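How to get a sticky label off a jar

Every jam jar worth keeping has a label put on by somebody who wanted it to stay. Allow 18 minutes, most of them spent doing something else.

Fill a bowl with hot water and a squirt of washing-up liquid. Sink the jar, lid off, and leave it alone. Picking at the corner early gives you a bald strip and a bad mood.

Peel slowly from one edge. Paper labels slide away like wet toast. Plastic ones come off whole and leave all their glue behind, out of spite.
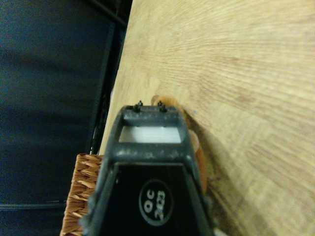 Round label, white print on black.

For the glue, mix a spoonful of cooking oil with the same of bicarbonate of soda, smear it on and wait. Rub with an old cloth, then wash the jar again, unless you like your chutney slippery.

Date stamps on the glass wipe off with a little nail varnish remover. Open a window first.

My Sisia pickle jars took two rounds. I have over 200 jars now and make jam once a year, in June.

© Ilze Pētersons | Contact | Back to top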